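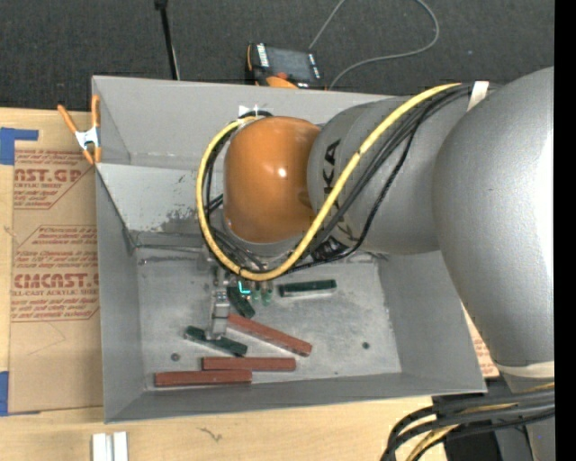 Gray metal bin on a wooden tabletop.

About Gimbridge

Gimbridge repairs and calibrates bench scales, floor scales and counting scales for food packers, feed mills and parts distributors. The company was founded by Zeyu Kong and operates from two shops, Zurkska and Fuentealba.

We service 155 customer sites under annual contract. Last year the shops completed 1,612 calibrations, of which 918 were done on site. Capacities run from bench units up to floor scales.

Each job is recorded in Oment, our service log. Certificates list as-found and as-left readings, the test weights used and the technician. Contract renewals are processed every April.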